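Ticket 408 — Hapeta branch, track circuit 14B dropping out
Opened by: Samina Bhutto
Assigned: Ibsa Admasu
Priority: high (was medium)
Opened 4/12/08

**Problem as reported**

Signaler at Hekthorpe says 14B showing occupied with nothing on it. Clears by itself, comes back. Crossing at Usaswood stays down while it's showing, road traffic backed up to the mill. Two trains talked past the signal so far this morning.

**What's been ruled out**

- Not the panel. Swapped indication card with the spare, same thing.
- Not the 14A circuit next door, solid all morning.
- Not a broken rail as far as patrol could see on foot. Walked both rails, joint to joint.
- Not the power supply at the location case. Good and steady at the busbar.

**Log**

06:50 — Call from signaler. Dropped twice since start of shift. Asked him to write down times, he already had.

07:35 — On site. Relay up when I got there, naturally. Feed end voltage ok. Relay end low but over the pick up value, just. Rail surface fine, trains every half hour so no rust to speak of.

08:10 — Dropped while I had the meter on. Relay end sagged over a few seconds then let go. Slow sag, not a snap. To me that's ballast or insulation, a loose wire usually goes bang off bang on.

08:25 — Back up. Touched nothing.

09:00 — Checked block joints at the Usaswood end. East one fine. West one has metal flow over the end post, thin lip. Ground it off, brushed out. Relay end came up a bit. Thought that was it.

09:40 — It wasn't. Dropped again, crossing down 11 minutes.

10:05 — Rang Ibsa. He asked about drainage. Ditch on the down side is full of leaves and the ballast is slurried for about 40 feet, just past the culvert. Measured ballast resistance, poor but it's been poor for years. See old ticket 115, same spot, closed with "monitor".

10:30 — Disconnected bonding to the old siding. No change. Reconected.

11:15 — Train through, watched it from the cess. Sleepers pumping badly at the culvert. Relay dropped under the train like it should, then stayed down 6 min after it cleared. So the trigger is the wet spot getting worked. Water comes up round the rail foot and the leakage goes up with it.

11:50 — Found three clips at the culvert with insulators worn clean through, rail foot sitting on the baseplate. Two on one rail, one on the other. With slurry bridging between them thats your leak.

12:40 — Track gang arrived with new pads and insulators. Block taken.

13:30 — Insulators done, slurry dug back from the rail foot both sides. Relay end voltage best I've seen it all day. Shunt test done at feed end, middle and relay end, relay drops every time. Did not touch the feed resistor and please don't anybody else. Turning it up would hide the leak and ruin the shunt.

14:20 — Two trains through, picked up straight behind both. Handed back to the signaler, normal working.

**Comment, Ibsa**

Agree with the above. Would not close yet. Insulators are the symptom, ditch is the cause. If the water stays there the new ones will be worn by fall. Wants a proper dig at the culvert, Priltetti have the drainage contract so it goes to them. Samina can you send me meter readings before and after grinding the joint, want them seperate from the insulator ones.

**Reply, Samina**

Sent. Joint made a small difference, insulators made most of it. Also sent the signaler's list of times. Four drops on there I didn't know about, all behind the heavier trains, fits.

**Comment, Ibsa**

Got them. Raised with Priltetti as a separate job, ref this ticket. Have asked for the ditch first and reballast after, other way round is money in the mud. Leave 14B on the watch list till it's had a good rain on it.

**Still open**

- Ditch and culvert, with Priltetti, no date yet
- West block joint end post to be renewed at next block, grinding is a stopgap
- Ticket 115 to be reopened or merged with this one, Ibsa to decide
- Van restock, tape and contact cleaner both low

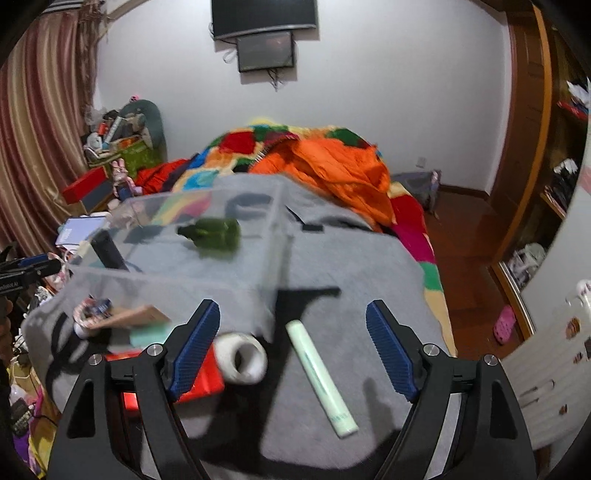 ## If it drops again

1. Get the time of the last train and what it was. Heavy or light matters.
2. Meter on the relay end before anything else gets touched. Slow sag means leakage, go to the culvert. Sharp drop, check the bonds and the tail cables.
3. Look at the new insulators first, then the slurry level at the rail foot.
4. Signaler at Hekthorpe to call the crossing in straight away, dont wait for it to clear.
5. Add to this ticket, don't open a new one.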